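Wirero Varnville, Shelf Restocking Cell
Minutes of the working group, September

Present: Jolán Kocsis (chair), Crisanto Enriquez, Yaqin Gu, Melahat Tuncer (minutes). Apologies: Jennylyn Espiritu.

1. Cell status
Enriquez reported 546 logged placements since the last meeting. Pencil cases stay as the test item. Both arms remain on the front rail.
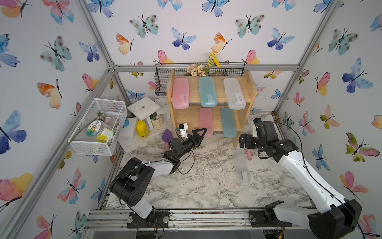
2. Staffing
Gu asked whether the packing bench loses posts. Kocsis: none this year. 2 packers move to cell operator after training. Grade and shift pay are unchanged. Gu wants this in writing.

3. Work at the cell
Operators report more standing and less lifting. Clearing a stop takes 10 minutes, mostly spent waiting for sign-off. Agreed that trained operators may restart without a supervisor.

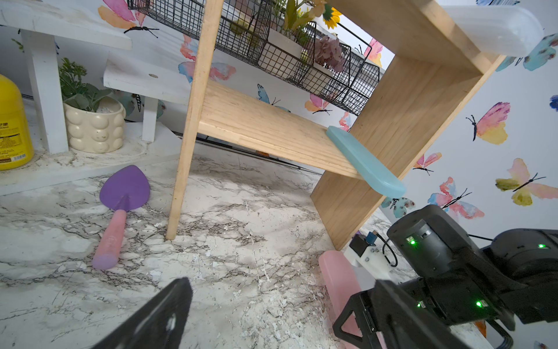
Fig. 2. Wrist view of shelf, stand and hanging basket.

Garden tools stay on the floor of the cell during trials. Tuncer to add them to the setup sheet.

4. Wrist cameras
Gu asked who sees the recordings. Enriquez: the cell team only. 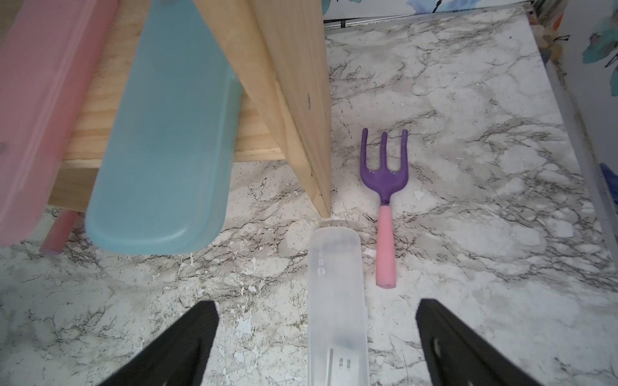 Photo: Wirero / C. Enriquez

Footage is not to be used for appraisal. Kocsis to confirm with Espiritu.

Actions
Kocsis: letter on posts and grades.
Enriquez: restart procedure, draft.
Tuncer: setup sheet.

Meeting closed 3:40 p.m.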